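Home | News | Research | Events | Contact

23 July 2022 -- Pondska newsroom

Pondska Releases Hand-Guided Demonstrations for Cube Tasks

Pondska has released the first set of demonstrations recorded under its Sandu project, which studies how a robot arm can be taught short tabletop tasks by a human operator. The set holds 965 demonstrations recorded by remote control and 138 recorded by hand guiding, in which the operator moves the arm directly.

Work began in March. Each operator was given 15 minutes of practice before recording. Joint positions, gripper opening and wrist camera images are stored together for every run. Runs in which a cube was dropped are kept and labeled -- the team plans to use them to train a failure detector.

Remote-control runs used the Fomitz handheld controller. Hand-guided runs were shorter on average but showed more variation in approach angle, according to the project notes.
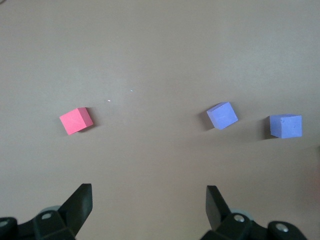 Wrist camera view from the Sandu cube task, with the gripper open and one pink and two blue cubes on the work surface.

The next release will add stacking and sorting by color at three sites, including the Pondell lab.

Last updated: 16:40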